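Warkudville Shared Kitchen: Spoons and Sink Notes (README)

1 September 2024
By the Votgate house notes editor

## What this file is

Welcome, and thank you for reading before you wash! This README goes with the folder of notes we keep on the small things in the Votgate kitchen, mostly spoons, cups and the odd serving piece that doesn't belong to a full set. It started in June as a single page taped inside a cupboard door, and it grew (as these things do) until the door wouldn't close properly.

## What's in the folder

- `spoons.md`: the long-handled spoons, with care notes
- `sink.md`: how we like the sink left at night
- `havel-tray.md`: the Havel tray, which only comes out for company

## Washing the long spoons

We wash the long spoons by hand, a few at a time, laid flat on the bottom of the sink with all the bowls facing the same way. It sounds fussy, I know, but the flower ends are enamel, and I would much sooner spend an extra minute than hear them knocking together under a pile of plates.
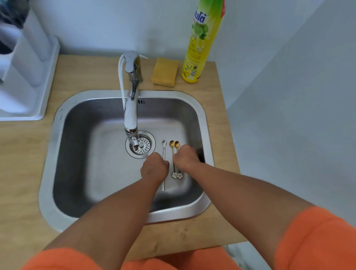
*Two flower-handled spoons and a plain silver one in the sink.*

Use warm water, a drop of dish soap and a soft cloth. Go gently along the petals and leave the scrubbing pad for the pans. Please don't soak anything with enamel on it for more than 10 minutes, and dry the gold-colored handles right away with a clean towel, or they get spots that take ages to buff out.

The plain silver ones are much more forgiving, and you can stand them in the rack with everything else. They live in the Bellini jar by the kettle, flowers and all, handles up.

## Known gaps

The notes on the teaspoons are still a bit thin. Version 3 should have them, along with a better page on descaling the faucet. Corrections are always welcome, even tiny ones.

## Comments

**teatowel28:** I've been soaking mine overnight for years, oh dear. Switching to the cloth tonight!

**mossy_cup:** Does the enamel advice go for the Havel tray too?

**votgate-notes:** Yes please, same cloth, same soap, and dry it flat.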